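Plodstead Robotics Short Course
Handout 7: Exposure control and depth checks for wrist cameras
9 May 2022

The planner only knows what the depth node publishes, so this week's lab is about what gets published near windows. Run the Drodari driver with auto exposure first, then fix the exposure and run it again. Keep both logs.

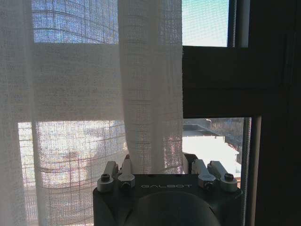 Stereo matching fails in two common ways. Either there is no texture, or there is a repeating texture and the matcher locks onto the wrong cycle. The second is worse, as it returns a confident value. A backlit curtain with a fine square grid is a hard case, and where the glass is bare the matcher may return the roof outside. Set the uniqueness threshold to 18 before you start. Mask the gripper too, including the four metal brackets, or they will turn up as obstacles in every cloud.

Task A: plot the fraction of valid pixels against exposure for both logs. The Otberg script writes the plot for you.
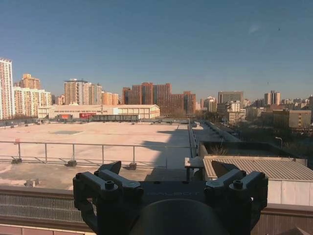 Range clipping is done in the Villanueva filter, ahead of the voxel grid. Anything past 4 m is dropped, and the reason is memory: an unclipped cloud pushed the map server over its limit at frame 217 in our January run. Towers on the skyline have no bearing on an arm's workspace. The railing is a different matter. Thin tubes vanish at coarse voxel sizes, and the lines of shadow they throw on the deck can pass for edges if you segment on intensity alone. Use depth and intensity together.

Task B: repeat with the clip switched off and note the planning time.

Contact the course desk | © 2022 Plodstead | Back to top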